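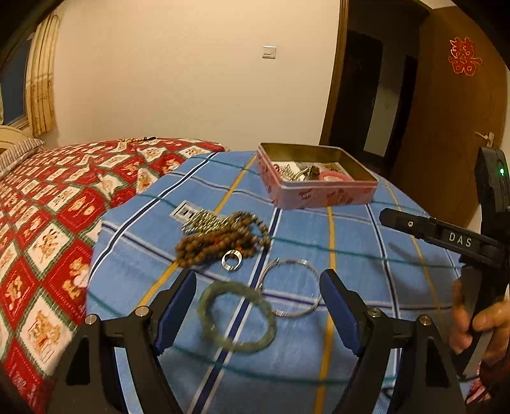
Sunday, August 13, 2023

I finally tipped out my jewellery and went through the lot! I've been promising myself this since June, and what a lovely way to lose a morning.

The wooden prayer beads I'd completely forgotten - they came home from Maglaya with me and smell wonderful when you warm them in your hands. The green braided bracelet is going straight back on my wrist. Xuelian has her eye on the thin silver bangle (hands off, it's mine).

The pink tin is staying, obviously. I love that gold inside! Next job is untangling the silver, with a pin and a big pot of tea.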